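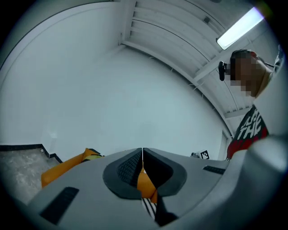
Speckled gray top with dark trim, orange item alongside, plain wall behind.

April, folding and packing bench, Nillholm room

Start 9:15. Continued with the soft goods for the Grelalville shelf. Aim for the morning was to settle the folding order before the bags get labeled.

Bench top wiped down first. The speckled surface hides lint, so go over it by hand as well as by eye. The trim catches loose threads; lift fabric clear of it, don't drag.

Order used:
Orange pieces first, laid flat, long side parallel to the wall. Fold in half, then in thirds. Striped pieces next, rolled. Rolling keeps the stripes from creasing at the fold line and the roll holds without a band if the last turn is tight. Mixed small items last, on top.

Bag 4 came out at 1227 g on the Flaltell scale. Limit for the shelf is 900 g per bag, so it was split. First half 219 g under the limit, second half well under. Could be rebalanced but not worth the time.

The scale drifts if it sits near the door. Moved it to the inner end of the bench and re-zeroed. Readings from before the move are crossed out on the sheet, do not copy them over.

Schouten bags: the zipper sticks at the corner when the bag is full. Close from the left with the contents pressed down. One slider came off and went in the repair tin.

Open points:
- pale mark on the wall paint, try a damp cloth before asking for touch-up
- labels for the split bag, 4a and 4b
- more of the wide tape

Stopped 11:40. Bags left on the lower shelf, unlabeled.

Last updated: April, 11:52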